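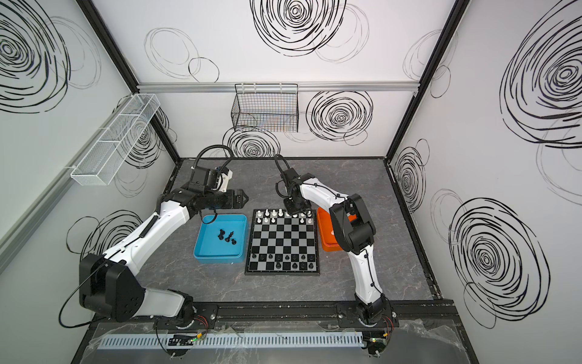
Um robô aprende mesmo a arrumar as peças de xadrez?

Se já leste notícias sobre robôs, de certeza que encontraste a frase «o robô aprendeu sozinho». Convém desconfiar dela. Sozinho, um braço de robô não aprende grande coisa. Alguém tem de lhe arranjar exemplos, muitos exemplos, e essa parte quase nunca aparece nas notícias.

O que é um exemplo?

Imagina que queres ensinar um primo pequeno a pegar num peão e a pousá-lo no tabuleiro. Mostras-lhe uma vez, duas, talvez três, e ele percebe. Também percebe, sem lhe dizeres nada, que pode fazer o mesmo com a torre.

Com um robô é diferente. Um exemplo é uma gravação: as imagens das câmaras e, ao mesmo tempo, os números que dizem como estava dobrada cada articulação do braço e se os dedos da pinça estavam abertos ou fechados. Tudo isto fica guardado desde o princípio até ao fim da tarefa. Uma gravação sozinha vale pouco. Por isso repete-se a tarefa, e volta-se a repetir, com as peças em sítios um bocadinho diferentes.

No projeto Cukora, da oficina Briken, em Liltonville, a tarefa é passar peças entre o tabuleiro e os tabuleiros de plástico que ficam dos dois lados. Parece fácil. Experimenta fazê-lo só com dois dedos, sem dobrar o pulso e sem deitar abaixo a peça do lado!
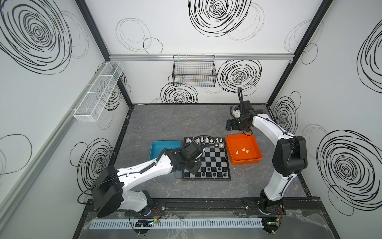 Uma peça branca na pinça do braço direito; no tabuleiro cor de laranja há mais três.

Quem mexe os braços?

Na Cukora, durante as gravações, quem manda é uma pessoa. Ela move uns comandos e os braços imitam-na. Portanto, se vires um vídeo em que um robô pega numa peça com muito jeito, faz logo a pergunta: está a decidir ou está a ser guiado? Às vezes o vídeo não diz. Devia dizer.

Depois das gravações entra o programa que aprende, a que a equipa chama Saxena. O Saxena procura coisas que se repetem: quando a imagem é parecida com esta, o braço costuma ir para ali. É uma espécie de imitação com contas. O programa não sabe o que é um rei nem um bispo, e se lhe perguntasses quem está a ganhar o jogo não te saberia responder. Não está a jogar xadrez.

Quantos exemplos são precisos?

A primeira ideia da equipa foi gravar 200. Não chegaram. Em setembro já havia 700, e o braço continuava a falhar quando a peça estava encostada a outra. Hoje são 1439. O número impressiona, mas um número grande pode enganar. Se todas as gravações fossem feitas com o mesmo peão na mesma casa, seria quase como ler a mesma página de um livro 1439 vezes. Ficavas a saber muito bem aquela página.

E há exemplos maus. A pessoa distrai-se, a peça cai, a mão hesita. Alguns são deitados fora. Outros guardam-se de propósito, quando mostram como se corrige um erro: a peça tomba e o braço volta atrás para a apanhar. Escolher quais ficam é trabalho de gente, e a gente engana-se.

E depois, funciona?

Depende do que se entende por funcionar. Com este tabuleiro e estas peças, o Saxena consegue muitas vezes. Quando a equipa trocou as peças por outras mais altas, o braço fechou a pinça no ar quatro vezes seguidas. Uma criança que nunca tivesse visto aquelas peças teria conseguido à primeira.

Perguntas para fazer quando te mostrarem um robô que aprende

Quem gravou os exemplos, e quantos foram?
O braço estava a ser guiado por alguém?
Quantas vezes falhou antes de gravarem o vídeo bonito?
O que acontece se mudarmos as peças de sítio?

Se quem to mostra não souber responder à terceira, pede para ver outra vez – sem cortes.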